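Notes for the talk, shared workshop evening, 17 August 2024
Speaker: Ningsih Osman

Slide 1. Say hello. Thank Géza for the room key and the loan of his long table.

Slide 2. Why we build this. We want the arm to sort mixed things out of one bin. Speak slowly, many guests are new.

Slide 3. The cables. First we tied them tight to the wrist and Cyrill had to replace one after 417 picks. Now they go in a wide loop. Tell the story of the Utley connector only if people laugh at slide 2.

Slide 4. Holding the bin. It moved a little each time the arm touched the wall, so we put clamps on it. Simple, but it took us two weeks to agree. Pause here.

Slide 5. Light. Shiny things are still difficult — a can lid gives a white spot and the program sees a hole. Adi has made 100 test pictures with a softer lamp. Do not promise results.

Slide 6. Money. We have spent 2424 from the 4000 we collected. Sulastri has the list, please ask her and not me.

Slide 7. What comes next. We will try smaller parts in August, at low speed, with one person always at the pendant. Leave this slide on during the questions. 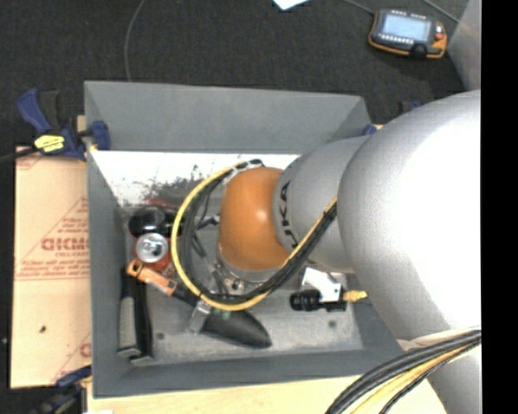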